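The Lavender One

The open day was on August 11, 2019, from ten until two, and Abílio Coelho got there at twenty to ten and sat in his car.

He had the flyer on the passenger seat. It had come through the door folded inside the supermarket circular. MULLIX INVITES YOU TO SEE THE NISEX AT WORK IN A REAL HOME, it said, and then the address, which was on the far side of Cindwood, past the reservoir. His daughter had seen it on his kitchen counter and told him he should go. She thought he would like it. She also thought he should get out of the house on Sundays, and he knew that this was most of it.

He had worked at the Oyelaran laundry for 26 years, the first two on the carts and the rest on the sorting table and the folders. They did hotels, the hospital, and two nursing homes. In the busy months they did 600 pounds of flat linen before the morning break. He could still tell a hospital sheet from a hotel sheet with his eyes shut. There was not much call for it.

At ten a young man came out and tied a balloon to the gate. Abílio locked the car and went in.

A woman in a gray Mullix shirt shook his hand at the door and gave him a sticker to write his name on. She asked if he had come far. She asked if he had any experience with robots.

"No," he said. "With laundry."

She laughed and then saw that he meant it. "Then you're the one we should be nervous about," she said.

She took him through to where the robot was. A few people were there already, a couple with a stroller and an older man with his arms folded. The floor was terracotta tile with a band of gray tiles running across it on the diagonal. It was a family's house, you could tell that much. There were shoes on the floor, and a bicycle, and a small light blue thing for a child to ride. Abílio liked it better than he would have liked a showroom.

The robot had two arms, white and silver, and they came forward over the floor toward a heap of laundry about as high as a man's knee. The young man with the balloons turned out to be the one who ran it. He had a laptop on his lap and a cup of coffee that he kept not drinking.

"It's going to find an edge," he told them. "That's the hard part, finding an edge. To us it's a shirt. To the robot it's just a lot of wrinkles."

The right arm went down and pushed its hand into the pile.

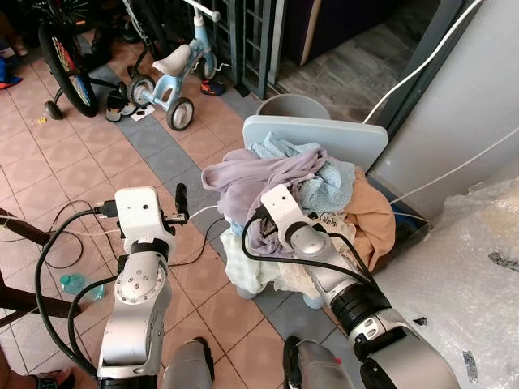 The right arm goes into the laundry. The lavender piece is on top.

Abílio moved around the couple with the stroller so that he could see. The arm was slow. He had thought it would be loud as well, but it made only a thin sound, like a window being wound down in an old car. The hand was a white box with black fingers. It stayed in the pile for what seemed a long time.

"What's it doing?" said the man with the folded arms.

"Thinking," said the young man.

"It's got the wrong one," Abílio said.

He had not planned to say it out loud. The young man looked up from the laptop.

"You go from the top," Abílio said. "The lavender is on top. If you go in from the side you pull the one underneath, and then the top one falls on the floor, and then you've got to bend down."

"It doesn't mind bending down," said the woman from Mullix.

"It can't bend down," said the man with the folded arms, looking at it.

The hand closed and came up. It had hold of something cream-colored. The lavender piece slid, hung on for a moment, and stayed where it was. The woman with the stroller clapped, and then stopped when no one else did. The hand held the cream cloth over the pile, waited, and let go of it. It fell back more or less where it had been.

"That's a reset," said the young man. "It didn't like the grip."

"Good," said Abílio. "It was a bad grip."

Questions

After that there were questions. The woman from Mullix had answers for most of them. Yes, it could do towels. No, not fitted sheets, not yet. It had been shown nearly 300 kinds of garment, and it was shown more every week. No, they did not have a price, but people could leave an email address. The couple asked if it was safe around children and she said that was exactly why they were doing this in homes, and then she talked for a while about sensors.

The man with the folded arms asked who it was for.

"Anyone with laundry," she said.

"I've got laundry. I live by myself. I do it Thursdays and it takes me ten minutes."

"Then maybe for someone with more of it."

"My mother," said the woman with the stroller. "She can't lift her arms above here." She showed them on herself, a little below the shoulder. "She has a woman come in, but she's embarrassed, about the underwear. She folds it before the woman gets there. It takes her all morning."

No one said anything to that. The woman from Mullix wrote it down, and Abílio thought better of her for it.

He had a question too, but he did not know how to put it. At Oyelaran's they had brought in a folding machine when he had been there 13 years. It was the size of a bus. Two men came with it to show them how it worked, and they wore ties, and they had stood by the thing all day with their hands behind their backs. It did the sheets well enough. It would not do the small items, and so the women who had folded sheets were moved to small items, and then by the next March there were fewer of them. No one had been told to go. The table had just gotten shorter. They had sawed the end off it to make room.

He wanted to ask about the table. Instead he asked whether the robot knew what the clothes felt like.

"Sort of," said the young man. "It knows how hard it's squeezing."

"That isn't the same."

"No," said the young man. "It's not."

He put the laptop down on the floor and rubbed his eyes. He looked like he had been up most of the night. "How would you do it?" he said. "If you were telling somebody. Somebody new."

"I'd tell them to wash their hands," said Abílio.

"And then?"

"Then don't look at the whole pile. Everybody new looks at the whole pile and they get tired. You look at the one on top, and you look for where it's thick. The hem is thick, the collar is thick. You take it there and you lift it straight up and you let it hang. It tells you what it is. A towel hangs like a towel." He held up his two hands with nothing in them, a little apart. "You wait. Then the other hand goes down the side, and that's your second corner."

The young man was watching his hands.

"How long do you wait?"

Abílio had never been asked that. He did it once more in the air, to see. "Until it stops swinging," he said.

The young man picked the laptop up again and typed for some time. The couple took the stroller outside to get a balloon. The man with the folded arms went to find the coffee. The woman from Mullix said they would start again in a few minutes for the next group, and went to the door to meet them.

So it was only the two of them there when it started up. Both arms came in this time, one on each side, with the fingers angled in over the pile. A small orange light was showing on the right one.

"I told it to wait longer," said the young man. "That's all I did. I can't do the thick thing from here, that's weeks. But I can tell it to wait."

"And the top one first?"

"And the top one first. I'm trying to get it to go for the lavender."

Abílio put his hands behind his back. Then he noticed, and put them in his pockets.
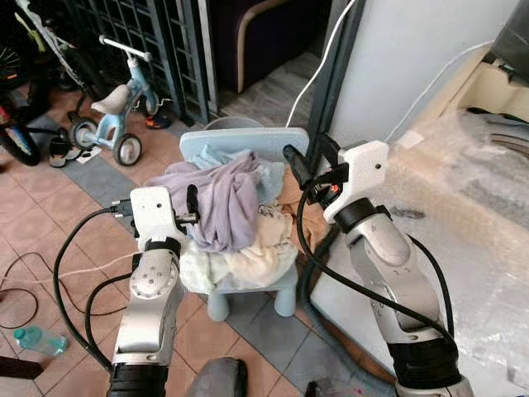 The Drive Home

His daughter called when he was at the light by the reservoir. He pulled over to talk to her, as he always did.

"Well?" she said. "Was it good?"

"It was slow."

"But was it good?"

He thought about it. A truck went by and the car rocked a little. "It picked up a purple one," he said. "It picked it up and it held it there, and it waited until it stopped swinging. And then it dropped it."

"Oh, Dad. That's a shame."

"No, it was all right. It was by the wrong corner, but it was a corner. The boy was happy. He spilled his coffee."

He told her about the woman's mother, who folded her underwear before the help came. She was quiet, and then she said that sounded like Grandma, and he said yes, he had thought so too. He did not tell her about the table. She had been a child when it was cut, and he had told them at home that he was tired because of the heat.

"They want me to go back," he said. "Some evening this week. The boy wants to film my hands."

"Film your hands doing what?"

"Folding. What else would I be doing?"

"Are they going to pay you?"

"I didn't ask."

"Dad. You ask."

"I'll ask," he said.

When he got home he took his own wash out of the dryer. It was a small load, two shirts and some towels and the blue pajamas. He put it on the kitchen table and took the top towel by the hem and lifted it straight up. He let it hang. He looked at the clock on the stove while he waited, so that he could tell the boy how long it took, but the clock only showed minutes, and the towel was still before the number changed.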